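Londwood Says Home Robot Safety Claims Need Harder Evidence

FLEKTHORPE – Londwood, an independent test lab, today published draft rules for robots that handle household goods, and warned buyers not to read too much into the word "compliant" on a sales sheet.

The draft asks makers to log 600 handling cycles per task, with 60 of them run by someone outside the company. Astum and Bucur have agreed to try it. 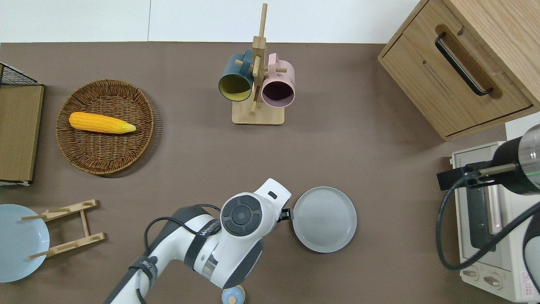

Current good practice leaves too much to the maker. A firm can pick its own objects, its own table and its own idea of a pass. Holding a round plate by the rim, as the black gripper does, would count as a grasp under most in-house checklists. The Londwood draft gives no credit until the plate has been set down undamaged.

"I have read 75 of these safety statements and I could repeat the test from 5 of them," said Oana Ardeleanu, who led the drafting. "A rule that every product passes is marketing – and I'm not sure ours is strict enough yet."

Comments on the draft are open through December. Londwood has not decided whether it will issue a mark.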